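Ticket: Left gripper reports closed while the fingers are still open
Project: Plester, hand-held pair, table station
Opened by: Humaira Durrani
Assigned to: Remo Baumgartner
Priority: was normal, changed to high on Tuesday
Status: open, waiting for part

Summary
During the hairbrush task the left gripper sometimes sends the value for "fully closed" when the fingers still have a gap between them. The right gripper does not do this. The task is to pick up the pink brush by its handle, with the plush toy inside the pouch on the table.

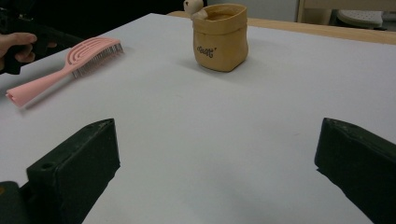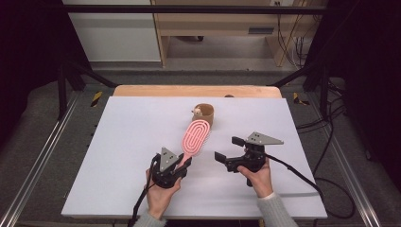

What we expect
The opening value should follow the fingers the whole time, also when the operator squeezes slowly.

What we get
The value follows well at first, then it jumps to zero and stays there for almost 3 seconds. After this it comes back by itself. There is no error message. I found it only when I compared the log with the video.

Durrani, 9:40
I looked through all recordings from May. There are 1,591 in the folder, and the jump is in 12 of them. All 12 are from the left side. I have moved them to a separate folder so they are not used for training. Please do not delete them, we need them for comparison.

Baumgartner, 10:25
Thank you for the clear report. First question: did you do the calibration again after the change of the fingers? If the zero point is wrong, the value can be too low, but I do not understand why it would come back.

Durrani, 10:50
Yes, I did it two times, with the same result. I also restarted the computer and used the other USB port.

Baumgartner, 13:15
I opened and closed the left gripper 200 times with nothing in it and saw no jump. Then I did the same while I was turning my wrist, and it came after a short time. So I think it is the cable and not the sensor. When the wrist turns outward the cable is pulled at the plug.

Massawe, 14:05
I exchanged the two cables. Now the right gripper has the jump and the left one is good. For me this is enough proof.

Baumgartner, 14:20
I agree. I raised the priority, because the same value is used when we replay on the arm. If it reads closed too early, the arm will lift before it holds the object. Please do no replay with the 12 recordings or with anything new from this station until the cable is changed.

Massawe, 15:30
New cable is ordered from Stiteck. I asked for the longer type with the angled plug. Until it arrives I put a label on the bad one.

Durrani, 16:10
Can we also have a check in the software? For example, if the value goes to zero faster than a hand can close, the recording gets a warning. I can write it if Xolani tells me where the log is read.

Mnguni, 16:45
It is in the reader module, I will send you the path. Make it a warning only, do not stop the recording.

Open points
New cable, then repeat the wrist test on both sides (Massawe)
Warning for sudden jump (Durrani)
Check whether the older recordings from before May have the same problem (not assigned)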